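Moltstead Trip: Packing and Snacks

Photo gallery, posted November 3, 2018

We spent 13 days at the Moltstead cabin in August and most of the planning went into food. The nearest store is in Bredano, and it keeps short hours outside the weekend. We ordered the snacks ahead of time and took everything else from the pantry at home. The pictures on this page are from the packing stage. Pictures from the trail and the lake are in a separate gallery, which is still being sorted.

Captions are short. Click any picture for the larger version. Prints can be ordered through the Nusudness page until the end of the month.

The snack box

The small sealed packets with the deer and antlers on them, still in their cardboard box on the bed. Brown packing paper is sticking up at the back. One packet had already made it onto the sheet, on top of one of the two tan paper sachets. We split them into day bags later that evening and kept a few back for the drive. 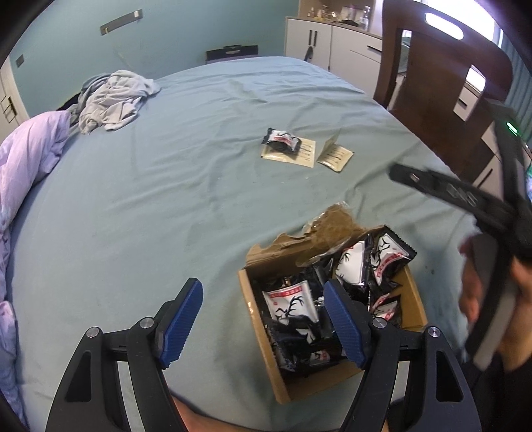 Getting there

No pictures from the drive. We left before six and stopped 2 times, once for gas and once for lunch. The last stretch, past the Rawat turnoff, is gravel and takes longer than the map suggests. The cabin sits at roughly 2,857 feet, so nights were cool even in August and the extra blankets got used.

Leftovers

We came home with rice, two cans of beans and most of the tea. Next time we will bring less rice and more coffee.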